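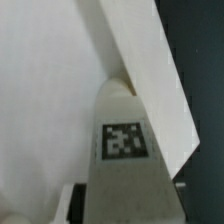
Chapter 4
Boards, Panels and Getting Things Flat

I put off writing this chapter for ages, and I'll admit it was the one I most wanted to skip as a student too. Flat things sound dull! You buy a board, you cut the board, you fix the board to another board. Then one May I offered to put up a run of shelves in the back room at Vistbridge, where I was teaching evening classes, and by teatime I had a set of shelves that rocked like a boat (and a fair bit of explaining to do).

The first thing I'd got wrong was the corners. I had taken it on trust that a board from the shop comes with four square ones. Plenty do, plenty don't, and when you lay a pale board down and look along its long edge you'll often spot a wobble that you'd never have found from looking at the face. Your eye is very good at this, much better than most people think. Get some light behind the edge and look for a bright line that gets fatter and thinner along its length.

The second thing was handling. A flat board with a sharp corner will find a door frame, a freshly painted wall or your shin, and it always seems to be the good corner that goes. I carry mine upright now, with the long edge down, and I put a folded towel on the floor before I rest it. We'll come back to this in section 4.3, where you'll be moving a full sheet with a partner.

What you'll need for this chapter

A steel rule, a pencil with a proper point, a try square, a soft cloth, and one small white or off-white board. Mine are 500 mm long and 116 mm wide, offcuts from the Sandu shelving job we look at in Chapter 7, but any size you can hold comfortably will do. Pale boards are handy for beginners as pencil lines show up so well on them. So do thumbprints, I'm afraid, so wipe your hands first.

Warm-up

Give yourself 30 minutes for this, and don't rush off to the saw.

1. Wipe both faces of your board and put it on a table.
2. Hold the square against each corner in turn and mark the ones that are out with a small pencil tick.
3. Tilt the board towards a window or lamp and look along each edge.
4. Turn it over and do the whole lot again. My own class at Stustis always grumbles at this step, and then somebody finds a dip they'd missed.
5. Write down which edge is the straightest. We'll call it your working edge, and every measurement from now on starts there.

Keep the board somewhere dry and lying flat until you get to section 4.2. If you lean it against a wall for a week it may well bow a little, and you'll be starting the warm-up again.

4.1 Choosing a working edge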